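桌面机械臂采购前安全检查表（厨房台面工位）

适用范围：Prarkthorpe 站点厨房台面工位，拟购机械臂及夹爪一套
填表阶段：立项后、下单前
用途：随采购申请一并提交，批注栏内容计入预算测算

结果分三种：合格、待整改、不适用。待整改项须写明费用由哪个科目承担，没有科目的不予签批。

一、台面与固定

1.1 台面承重及夹持位置是否经供应商书面确认
结果：待整改
批注：Groluser 的报价单只写“适用于常规台面”，没有给出石材台面的夹持力上限。已去函要求补充。若必须打孔固定，需先征得物业同意，工期另算。

1.2 底座安装后是否影响抽屉、柜门开启
结果：合格
批注：按图纸核对，抽屉可全开。换型号时须重新核对，Vương 的底座比 Groluser 的宽，不能沿用本次结论。

1.3 工作区中央是否留出操作空间
结果：合格
批注：砧板位置定为取放作业的中心点。调料罐和储物罐靠后墙摆放，不得前移。罐体位置变动后，要重新跑一遍低速路径再恢复正常速度。

1.4 砧板、托盘等是否有防滑措施
结果：待整改
批注：采购清单里漏了防滑垫，补 4 张，列入耗材。

二、用电与线缆

2.1 机械臂电源是否独立回路
结果：待整改
批注：目前与厨房小家电共用一路。烤箱类设备功率大，同时启动可能跳闸，断电后机械臂的姿态保持要看抱闸配置。Groluser 标准版不含抱闸，选配价 1634 元。建议选配，不要等到货后再加，返厂加装的运费由我方承担。

2.2 线缆是否有固定和余量
结果：待整改
批注：夹爪线缆须走线夹，不得横放在作业区内。线夹和拖链未包含在两家报价中，请采购向供应商单独询价。余量以各关节转到极限位置时不受拉为准，多余部分扎好，放在台面以外。

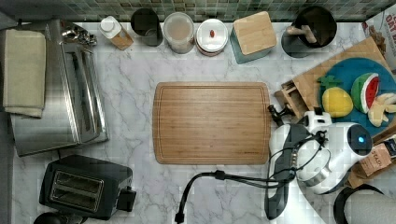 2.3 插头、接头是否远离水源和热源
结果：待整改
批注：插座改到侧墙，改造费走基建科目，不占设备预算。施工安排在五月，设备到货不得早于施工完成。

三、热源与可燃物

3.1 加热设备周围是否有布料、纸品
结果：待整改
批注：毛巾、厨房纸和纸质包装一律移出加热设备上方及两侧。此项不产生费用，由工位使用人每次开机前检查。编写作业流程时单列一步，不要并入“整理台面”。

3.2 机械臂是否会进入加热设备上方
结果：待整改
批注：需在控制软件中设禁入区。Vương 的基础授权不支持禁入区设置，须购买高级授权，按年收费。比价时请按 4 年使用期计算总价，只比首年价格会得出错误结论。

3.3 灭火器材是否在有效期内
结果：合格
批注：无。

四、夹爪与急停

4.1 夹持力是否可调，是否有上限锁定
结果：合格
批注：两家均支持。验收时用软质练习件测试，再换硬质件，玻璃容器放在最后。

4.2 急停按钮是否在操作者单手可及处
结果：待整改
批注：需外接急停盒一只，报价 2385 元，含安装。Rosa 项目当时省掉了这一项，后来单独补购，审批重走一遍，耽误了进度。本次直接列入首批订单。

4.3 指尖垫片等易损件是否有备件
结果：待整改
批注：首批备 6 副。供应商承诺的供货周期须写进合同，口头答复不算。

4.4 状态指示灯含义是否有中文说明
结果：待整改
批注：现有说明书只有英文。要求随货提供中文版，并打印一份贴在工位旁。

五、预算汇总意见

抱闸选配、外接急停盒列为必购，不得在压价时删减。防滑垫、线夹、拖链、指尖垫片列耗材。高级授权仅在选用 Vương 时发生，申请表中单列一行，注明续费年限。

插座改造未完工前，可以签合同，不付到货款。付款节点请法务在合同稿中改为“安装验收合格后”。

六、复查

待整改项全部关闭后，由安全岗复查 1.3、2.2、3.1 三项，现场进行，不接受书面说明代替。复查时设备断电，夹爪停在张开位置。

复查结论：________
安全岗签字：________
采购岗签字：________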